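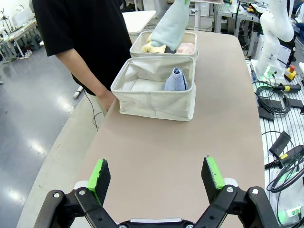 Soft-sided fabric bins have become a common choice for linen rooms, nurseries and shared laundry areas, and the Household Equipment Review at Malbridge receives more questions about them than about any other storage product. The present review concerns the Hendex Open Canvas Bin, which is sold in two sizes and in a single off-white color. Both bins were used for sorting small textiles on a long tabletop. The larger bin, placed nearer, held a folded light-blue cloth in one corner, and its sides had begun to sag and crease. This tendency is the principal finding of the review and is discussed in detail in the section on shape retention.

Summary of findings
The Hendex bin is a sound product for light, folded textiles kept at table or shelf height. It is easy to see into, easy to move and gentle on fabric. It is less suitable for users who need a container to stand upright when partly filled, or who intend to stack one bin on another. The review panel recommends the smaller size without reservation and the larger size with the conditions given below.

Scope of the review
The bins were in use from August until the close of the review period, a total of 124 working days. They were assigned to the sorting of hand towels, dust cloths, dish towels and small baby blankets. They were not tested with shoes, books, toys or wet laundry, and no conclusion should be drawn about those uses. The panel purchased its samples through ordinary retail channels and had no contact with the manufacturer before the review was complete.

Two competing products were used alongside the Hendex bins for comparison: the Bagheri Tote, a fabric bin with a wire rim, and the Stastier Box, a rigid bin with a cloth cover. Remarks on both appear where they are useful to the reader.

Construction
The sides are a single layer of canvas, joined with plain seams. The stitching on all samples was even, and no seam opened during the review period. A few loose thread ends were found inside one of the small bins on delivery and were trimmed. There is no lid, no lining and no stiffening panel in the walls. The base contains a removable insert, which should be taken out before the bin is washed.

The off-white color shows dust sooner than a darker fabric would. Light marks came out with a damp cloth and a little dish soap. A rust mark, left by a shelf bracket, did not come out at all.

Shape retention
When the larger bin is filled to the top with folded towels, its sides stand straight and the opening remains square. When it holds only one or two items, the walls relax and the upper edge begins to wander. The effect was noticeable by the second week of use and did not become much worse afterward. Pressing the folds with a warm iron restored the walls for several days.

The smaller bin performs better in this respect. Its walls are shorter and its contents tend to reach the sides, so that even a modest load holds it open. Three or four cloths, loosely placed, are enough.

The Bagheri Tote keeps its opening far better than either Hendex bin, owing to the wire rim, but the rim bent on one sample and could not be made true again. The Stastier Box does not sag at all. It is also the heaviest of the three products when empty, and several members of the panel found its hard corners unpleasant to carry against the hip.

Use in sorting
The open top is the strongest feature of the design. A towel can be lowered in with one hand, and the user can see at once which bin holds which color. Panel members who sort by color reported that they stopped using labels after the first few days. Cloths do not snag on the rim or the inner seams, including loosely woven cloths that had caught on the wire of the Bagheri product.

Two points of technique deserve mention. Items should be folded before they are placed in the larger bin, as a towel dropped in loose tends to slide to the lowest corner and pull the nearest wall inward. A long towel should also be released only when its lower end has reached the bottom. Otherwise it drapes over the rim and draws the bin toward the user.

On a smooth tabletop the empty bins slide easily. Marjan Ghorbani, who supervised the sorting trials, noted in her report: "The large bin moves whenever a sleeve brushes it. I placed a thin rubber mat beneath it in the second month and had no further difficulty." The panel confirmed that an inexpensive shelf liner has the same effect.

Capacity
The manufacturer states that the larger bin holds up to 8 pounds of folded textiles. The panel considers this a fair figure. At that weight the bin could be lifted by its sides without strain on the seams, although there are no handles and both hands are needed. The absence of handles was the most frequent complaint in the written comments, and the panel shares it.

Washing
Both sizes were machine washed in cold water and dried flat. The canvas became softer, and the larger bin lost a little height. Washing should be kept to a minimum where appearance matters. Machine drying is not advised by the care label and was not attempted.

Price and value
The two sizes are sold together as a set. At the time of purchase the set cost less than the Stastier Box alone and slightly more than two Bagheri Totes. For a household, the difference is small. Institutions that order in quantity should ask for a sample first and test it with their own linens, partly filled as well as full.

Recommendation
The smaller Hendex bin is recommended for cloths, washcloths and infant items. The larger bin is recommended for full loads of folded towels and for users who are not troubled by a relaxed outline. Where bins must be stacked, or must present a uniform appearance to visitors, the Stastier Box is the better purchase in spite of its weight. The Bagheri Tote is not recommended until the rim has been strengthened.

Readers who have used the Hendex bins for longer than the review period are invited to write to the Household Equipment Review at Malbridge. Reports on the condition of the base insert after repeated washing would be of particular interest – the panel's samples were washed only twice.

Review issued January 17, 2026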